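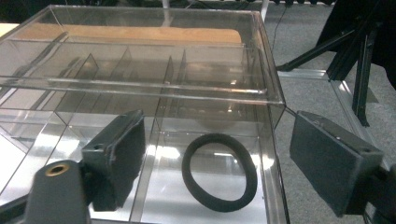 Drikis Small Items, hand-held gripper demonstrations

Version 3

Overview

Drikis is a set of 1558 demonstrations of small household items being sorted into and taken out of divided boxes. A person holds the gripper tool and does the task by hand, and the camera on the tool records each run. No robot arm is used during collection. The set was put together by Werix at the Tesmont site for training pick-and-place policies.

What is in an episode

Each episode is one folder with:
video.mp4, the view from the tool camera
pose.csv, tool position and rotation
width.csv, opening between the two fingers
task.txt, a one-line instruction such as "put the hair tie in the front compartment"

There are 16 item types. Hair ties, rubber bands and binder clips are the most common. Soft items change shape between runs, so the grasp point is not labeled.

How it was collected

Operators start with the fingers open, do the task at normal speed, then open the fingers and back away. Episodes longer than 45 seconds were dropped. Failed grasps were kept if the operator recovered and finished. They are marked retry=1 in index.csv.

Operators were asked to vary the approach angle. Box position was changed between sessions, and some sessions have the lid on part of the box.

Known problems

Clear plastic is hard on the pose tracking. Glare from ceiling lights can cause short jumps, mostly in low views close to the box. Rows with a jump have valid=0.

The February sessions have a small time offset between width.csv and the video. Run fix_offset.py before using them.

Left-handed operators are underrepresented.

Splits

Train and test are split by session. Do not reshuffle by episode, or the same box layout will end up in both.

Loading

Use the loader in tools/major. Major reads the folders directly and skips invalid rows unless you pass keep_invalid.

License

Research use only. See LICENSE.txt.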